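We use cookies to remember your settings. OK

About Lurkine
Updated in February, by the Lurkine office

Lurkine teaches people to read and write scripts. We don't believe any alphabet can be learned in a weekend. 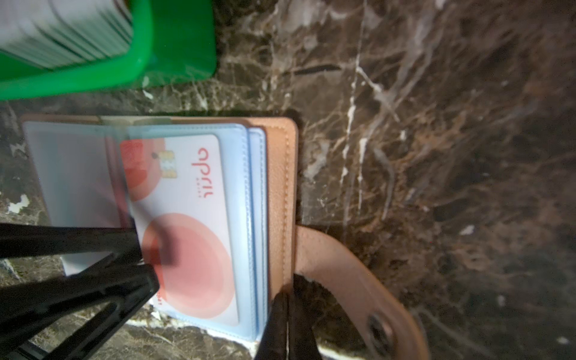
Our first course, Taria, covers 40 signs. Learners copy each one by hand. White cards stood on edge in a green tub are as technical as it gets – we have yet to see an app do better.

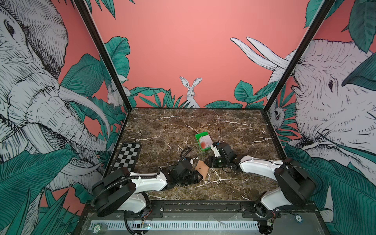
What we doubt
Claims of a "universal" picture language. We have read plenty.

Related
Son: reading syllables
Cetari: 219 signs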